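Read this before you buy anything.

# How to collect hand-held gripper demonstrations without fooling yourself

Every few months a new write-up says the robot is now the easy part and all you need is "more data." I don't buy it. I've helped clean up enough demonstration sets to know that a lot of what gets counted as data is a person waving two grippers around while the tracking has quietly given up. The method below is slower than what the vendors show. It got us a set we could train on, and I'll say where I still have doubts.

It assumes two hand-held grippers with marker cubes, a head camera, and a task that takes under a minute. If you teleoperate a real arm, most of step 3 won't apply to you.

## 1. Write the task down first

One sentence, with a start and an end. "Pick up the bag by its handle with the left gripper, set it on the other table, let go." If two people read the sentence and do different things, rewrite it. Ours went through 11 versions, and the early ones all failed on the word "move."

Also write down what counts as a bad take. Do this before recording. Once you have a pile of takes you'll want to keep them all, and your standards will drop to match.

## 2. Pick a room you don't control too tightly

Advice on this is split. One camp wants a bare table and a plain backdrop, and their success rates look great until the robot gets moved down the hall. The other camp says to record "in the wild" and let variety sort it out, which I think is mostly a way to skip planning.

We use ordinary office space and leave the furniture where it is. People may walk through. What we do control:

- The lights stay the same within a session. Change them between sessions, on purpose, and log it.
- Glass and glossy floors are allowed, but do a test take facing them and check the marker detections.
- Walk your path once with empty grippers and look for cables. You'll be watching your hands later on, and a cable across the floor will find your foot.

## 3. Calibrate, then check the calibration

Run whatever routine came with your kit. Then don't believe it. The Brekov tool we used gave a green check mark to a calibration that was off by the width of a finger.

1. Hold both grippers in front of you at chest height, fingers open, cubes facing the camera.
2. Stay still for a slow count of five.
3. Bring the fingertips together until they touch.
4. Open up the recorded poses. If the software thinks the tips are apart, or inside each other, start over.

Do it at the start of each session and again after any break. Putting the head camera down and picking it back up counts as a break.

## 4. Start every take from the same pose

Hold both grippers out low in front, open, with the table you're headed for straight ahead. Wait a beat. Then go.
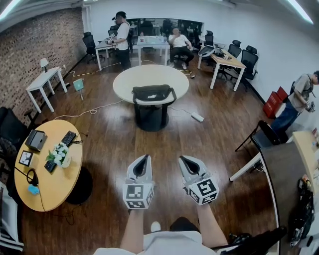
*By Llinos Bowen, with corrections from Josphat Rotich. Last edited in June.*

The two grippers don't have to be perfectly level. Mine never are, and one is usually a little closer to me than the other. I used to fuss over this, then Josphat pointed out that a policy trained only on perfect starts will get confused by any other kind. Keep the pose loose. Keep the pause strict, though, as it gives you a clean place to cut the recording.

Check the preview from the head camera before you begin. Both marker cubes should be fully in view. If you have to tuck in your chin to get them there, tilt the mount, because you won't hold your neck like that for an hour.

## 5. Record in short blocks

We do 24 takes and stop. Past that I get sloppy, and so does everyone else I've watched. The usual signs:

- turning the cubes away from the camera at the grasp
- closing the fingers before they're at the object
- looking at the next place instead of the thing being held
- speeding up

The third one matters more than people admit. Your head is the camera. If you glance away during the grasp, the grasp isn't in the data, however well your hands did it.

Move the object between takes. A few inches, a quarter turn, the other side of the table. Be honest about this one – "random" placement by a tired person means the same four spots.

## 6. Throw things out the same day

Watch the takes while you still remember them. Reject any where:

- either cube is lost for more than a moment near contact
- the object slips and you catch it some other way
- you can't tell from the video which gripper did the work

Fumbles followed by a clean recovery are a harder call. Rhodri Maddocks keeps them all and argues that recoveries are what a robot needs most. I keep them in a separate folder and train with and without. So far the difference has been too small for either of us to win the argument.

Our running total is 3,886 takes kept. I don't give that number to impress you. I'd trade a good part of it for more rooms.

## 7. Test early, and test somewhere else

Train on the first few blocks, even though the result will be bad. You're looking for the *kind* of bad. If the robot reaches short every time, go back to step 3. If it goes to the right place and closes on air, look at your gripper width readings. If it only works at one table, you have a placement problem and more takes from that table won't fix it.

Then run it in a room that isn't in the set. Most published demos skip this, and I wish reviewers would ask.

## What I still don't know

Whether the hand-held set carries over to a different arm. Vovlow says theirs does, but I haven't seen the failures, only the clips. Whether two collectors are better than one for the same number of takes. I suspect yes and can't prove it.

If you've measured either one, with the rejected takes counted, send it to me and I'll add it to the page.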